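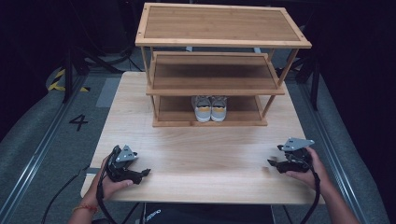 Every December somebody sends me an article telling me to walk 10,000 steps a day, and every December I get a little crankier about it. The number is round, which ought to make anyone suspicious. Round numbers are picked by people with something to print on a box.

My latest irritation is the Nultix app, which my sister-in-law put on my phone while I was making coffee. It gives you a "vitality score." I asked what the score was made of and she said steps, sleep and "other signals." What other signals? The help page says the formula is proprietary. Fine, then my opinion of it is proprietary too.

I did keep a log for a month, on paper. On a normal workday I walk 3,000 steps, most of them between my desk and the printer. On the day I drove 35 miles each way to see a customer, the app credited me with 900 steps I'm quite sure I took sitting down. The road out past Prusitz is bumpy - maybe that counts as exercise now. 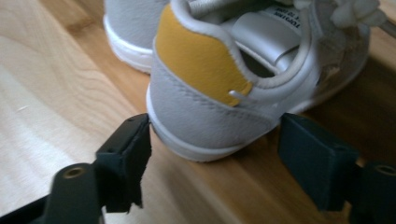

My neighbor Oona Laaksonen walks to the library and back most mornings and has never measured any of it. She says she goes because she likes the hill. I trust that more than a score, although I'll admit one cheerful neighbor isn't evidence of anything either.

And I'm not against walking. I walk more than I did 2 years ago, mostly thanks to the bus route changing, and I sleep better. Or I think I do. Could be the new mattress. The app gives itself full credit, of course, with a little burst of confetti.

The free trial runs out next week and they want a card number. They won't be getting mine.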